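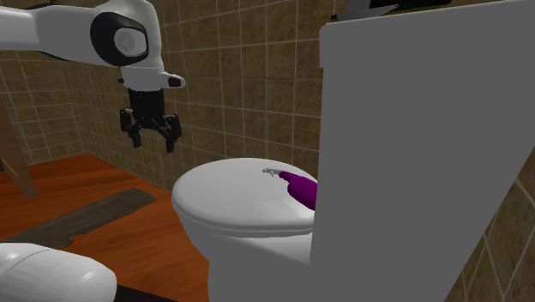 Figure 3. Rendered bathroom interior with tiling, a wood floor and a toilet.

4.2 Floor finish and reported cleaning habits

The second part of the interviews dealt with the bathroom floor. Residents of 44 homes in the Paso and Okonkwo buildings were asked which finish they had, how they cleaned it, and what they would choose if the room were to be redone. Both buildings went up in the same period and have nearly the same bathroom plan, but they were refitted by different contractors. Paso kept ceramic tile on the floor. In Okonkwo the floor tile was taken up and replaced with sealed wood boards, while the wall tile was left in place. Figure 3 shows the general pairing of tile and wood that residents were asked to talk about.

Most people in Paso said they mopped with hot water and a general cleaner. They did not think much about the product they used, and several could not name it until they went to look under the sink. The joints between the tiles came up far more often than the tiles themselves. One resident said she had given up on the joints near the tub and now "just cleans the flat part." Others used an old toothbrush, and one man had painted over the grout with a pen sold for that purpose. He was pleased with it for a year and then found it wearing off by the door, where the foot traffic was heaviest.

Answers from Okonkwo were more mixed. Residents who had lived there before the refit tended to go on cleaning the way they always had, with a full bucket and a wet mop. Newer residents were more careful. They wiped up water soon after a shower and used a damp cloth on the boards. Only those who moved in after the refit had been given the care sheet, a single page printed by the contractor, Prosby. It asks residents to avoid standing water for longer than 10 minutes and to keep a mat next to the shower. Long-term residents had not seen the sheet, and two of them asked the interviewer for a copy.

We had expected the wood floor to be seen as the harder one to look after. This was true for the long-term group in Okonkwo but not for the newer group, who often called it the easier of the two. Their reason was the lack of joints to scrub. It seems that the judgment rests less on the finish than on what the person compares it with. Someone who has spent years on grout counts a floor without grout as a gain. Someone who used to pour water over the whole room and let it run to the drain counts the loss of that habit as a cost.

The area around the toilet deserves a separate note. In both buildings it was named as the place where the floor was hardest to keep clean, and in both the trouble was with the line where the base meets the floor. In Paso this line is filled with grout, which stains. In Okonkwo it is sealed with a clear bead that had started to lift in the older units. Where the seal had lifted, residents reported a dark edge on the nearest board. We did not test moisture in the boards and cannot say whether the dark edge was damage or dirt.

Warmth came up without being asked about. Residents of Okonkwo liked the feel of the wood in the morning, and parents of small children mentioned it more than others did. In Paso, people dealt with the cold of the tile by laying down rugs, sometimes two or three in a small room. The rugs then had to be washed, and this added work was rarely included when residents told us how long they spent on the floor. We only noticed the gap when we read the answers side by side. Later rounds of the survey should ask about rugs and mats directly.

Slipping was a concern for older residents in both places. Few could say which floor was safer. Those with tile worried about soap, and those with wood worried about the wax or polish that a helper might put on it. Prosby advises against any polish, but a cleaning product sold under the Rumon name was found in several Okonkwo homes and leaves a shine that residents liked. We have no record of falls linked to it.

4.3 Cost as residents saw it

Residents were also asked what they had spent on floor care over the past year. Most answers fell below 50 dollars and covered cleaner, cloths and a mop head. The highest figure, 200 dollars, came from an Okonkwo household that had paid to have the boards by the tub sanded and sealed again. Costs met by the building owner are left out of these answers, and residents often did not know of them. The figures should be read as what people remember paying - no receipts were collected.

When asked which floor they would choose, residents in both buildings leaned toward the one they already had. The exceptions were mostly long-term residents of Okonkwo who wanted the tile back. A few people said the floor mattered less to them than a window or a better fan, and one asked why the study was about floors at all when the fan had been broken since May.

4.4 Limits of the interview data

The interviews were carried out by Ibrahim Idahosa in residents' own homes, usually in the kitchen or living room. He looked at the bathroom only when invited to, so the state of the floor is known for some homes and only reported for others. We have not mixed the two in the tables. People may also describe their cleaning as more regular than it is, a problem common to surveys of housework. The question on timing was the weakest in this respect. Several residents answered with how often the floor ought to be cleaned, and had to be asked again how often it was.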